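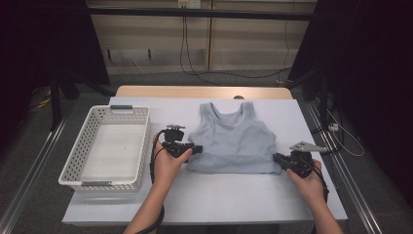 Rimantas Venckus

Folding Tank Tops So They Stay Folded

Tank tops used to be the messiest drawer in my house. T-shirts I could do, because sleeves give you something to tuck in. A tank top is two skinny straps and a whole lot of slippery nothing, and mine would come undone the second I went digging for socks. After one too many mornings of that I sat down (well, stood up) and worked out a fold I could do half asleep. I've been using it since March and the drawer still looks good!

You need a flat surface and something to put the finished tops in. I like a white board on top of the table, and a plastic basket with holes in the sides, set down on the left, long side running away from me. Any bin will do. Mine is white with gray handle inserts on the short ends, and a folded top goes in without me having to look.

Getting it flat

Lay the top face up with the straps pointing away from you and the hem closest to your belly. Pull the hem out straight first, then the sides. Don't fuss over every little crease across the chest, just run your palm over it once or twice. If it's a ribbed one it'll want to spring back in, so give it a gentle tug at both bottom corners and let go.

The fold

1. Fold the straps down toward you until the neckline and armholes disappear and you've got more or less a rectangle. This is the part most people skip and it's why the straps end up hanging out like spaghetti.

2. Take the left side and bring it in to just past the middle.

3. Bring the right side over the top of it. Now you have a long, skinny strip. On a short cropped top it won't be very long, and that's fine.

4. Fold from the strap end down toward the hem, in half for a cropped top or in thirds for a regular one.

5. Pick it up by the fold and stand it in the basket, folded edge up.

Cropped tops are usually wider at the hem than up by the straps, so your strip may come out shaped like a slice of pie. Fold the bottom corners in a bit further than feels right and it evens out.

Thin, stretchy camisoles are the exception. I gave up folding those and roll them from the straps down, then tuck the roll into the hem. My drawer fits 19 folded tops in one row, or 23 if I squish them, but then getting one out is a wrestling match, so I stick with 19.

One last thing, let them cool off after the dryer before you fold. Warm knit holds every wrinkle you press into it and I've ironed enough tank tops for one lifetime.

3 comments

Bakari Ondieki
Straps first! I've been doing the sides first for years and wondering why mine look like a bag of laundry. Does this work for racerbacks?

Rimantas Venckus
It does, you just fold the top down a little further.

jo_in_the_attic
Did my daughter's whole drawer last night. She has already wrecked it but it was beautiful for an hour.

More how-tos
Fitted Sheets Without the Swearing
Sock Pairs: Fold, Roll or Give Up
What I Keep in the Hall Closet
Hand-Washing Sweaters in the Sink

Contact | Copyright Rimantas Venckus | Back to top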